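Tips from the folding table: getting shirt-folding software to behave

My first tip is the dullest one, and I'm sorry to say it's the one I'd keep if I could keep only one! Clamp down a dark cloth or shirt as your base before you tune anything. The camera software finds a pale garment far more easily on black.
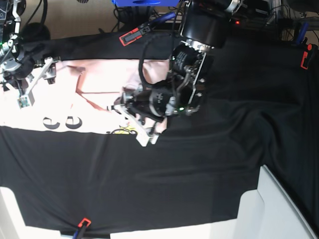
Save your clamp positions in the settings file too, so the planner steers the arms clear of them. I set a margin of 40 millimeters and have been happy ever since.

Next, plan one fold at a time. After each fold, let the software look again and redraw the outline — sleeves love to wander.

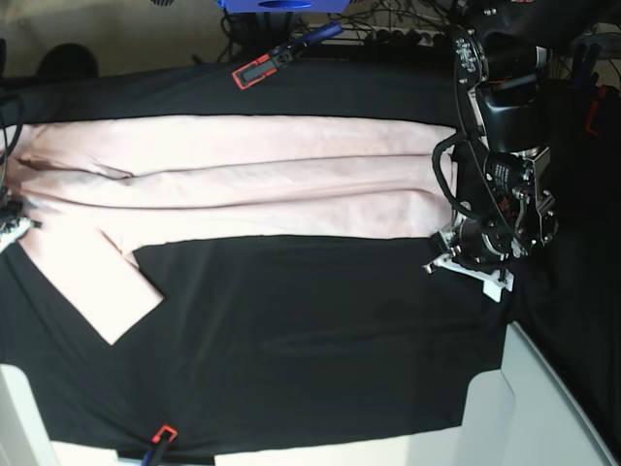
I also keep a short log of each plan, with the grip points and the speed, and I go through it over a cup of tea.

Check the wrist view for blur

Have your script skip smeared pictures. A simple sharpness score does nicely, and mine throws out anything under 300.
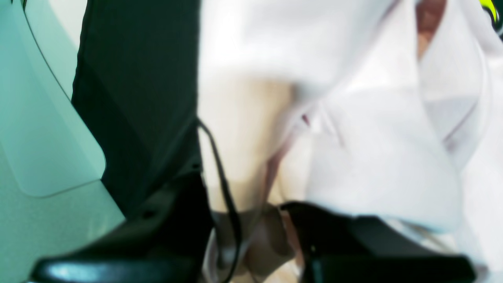
Black shirts

Dark shirts with a print are harder. Let the planner use the print as a landmark, and slow both arms down.

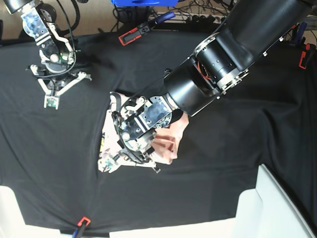
Rehema Kimaro writes that she had better luck using depth readings to find the hem, and only then looking for the print.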